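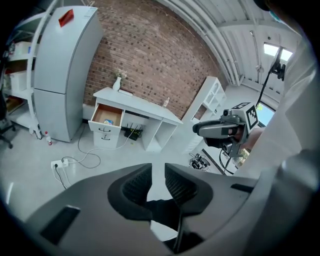
On 3 May 2021, Simin Najafi wrote:

> I just lost an afternoon of edits because the close dialog in Merau
> now says "Discard", "Keep" and "Cancel". I pressed Keep, thinking it
> meant keep my changes. What it did was keep the file on disk as it
> was and close the window. In the previous release the buttons were
> "Save", "Don't Save" and "Cancel" and I never had to read them.
>
> Was this changed on purpose? I looked through the release notes and
> couldn't find it. If it was on purpose, can we at least have an
> option to get the old wording back?
>
> Also, the default button seems to be a different one depending on
> whether the file has ever been saved. Is that a bug?

It was changed on purpose, but the result is wrong and I agree it should be fixed before the next point release. Some history first, as it isn't in the release notes.

The old dialog was our own code. When Settimio moved the file handling into the shared library, the dialog moved too, and the library already had one that was written for the sync conflict case. There, "Keep" means "keep the copy on disk", and that makes sense when the text above the buttons talks about two copies. The close dialog has no second copy to talk about. The string was reused as is, and the review (issue 162, if anyone wants to read it) was all about the locking code. I was one of the reviewers and I didn't open the dialog once.

> can we at least have an option to get the old wording back?

I'd rather not add an option. We would have to translate and test both sets, and people asking for help on the list would be describing different buttons. Let's put the old wording back for everyone and leave the library's strings for the conflict dialog only. Yamila has a patch on the Cisternas branch that splits them. It touches 3 files and the only thing still missing is the new translation keys.

> the default button seems to be a different one depending on
> whether the file has ever been saved. Is that a bug?

Yes. For a file that already has a name the default is Keep, and for an untitled file it's Cancel. The library picks the first button that doesn't need a file chooser. I don't think anybody decided that, it falls out of how the list is built. I'd make Save the default in both cases and let the file chooser come up for untitled files, as it used to.

Agustina raised two other points off list and said I could repeat them.

First, Escape. At the moment Escape closes the dialog and the window behind it if the file is untitled and empty apart from whitespace. She thinks Escape should always mean Cancel, with no exceptions. I think so too. If the document really is empty we shouldn't be showing the dialog in the first place, so the check belongs earlier.

Second, the "Don't Save" label is long in German and Finnish and it gets shortened with dots on small screens. The old code stacked the buttons vertically when they didn't fit. The new one doesn't. Baltasar, do you remember whether that was in the theme or in the dialog itself? I searched the Lurkville tag and couldn't find it, but the layout code was spread over several places by then.

Simin, about your lost text: the recovery folder may still have it. Merau writes a snapshot every 50 edits and doesn't clear them until the second normal start after a close. If you haven't started it again, don't. Copy the folder somewhere else first, then open the newest file in it with any text editor. There are a couple of lines of header at the top that you can delete. If you have started it twice already then I'm afraid the snapshots are gone, unless you have a backup of your home directory.

It may be worth holding on to snapshots a bit longer after a close without saving. They are small. I haven't thought through what that means for people on shared machines, who may expect discarded text to be gone - so please treat that as a separate thread if you want to discuss it.

What I'd like to do now:

- merge Yamila's split once the keys are in
- make Save the default for named and untitled files
- make Escape always cancel
- add the wording change to the release notes, including the mistake

Stacked buttons can wait until September if they turn out to need theme changes. The Suvulari build uses the native dialog and isn't affected by any of this, except possibly Escape. I can't test there, so if someone has it installed, please try closing an untitled file with a few spaces in it and tell me what you get.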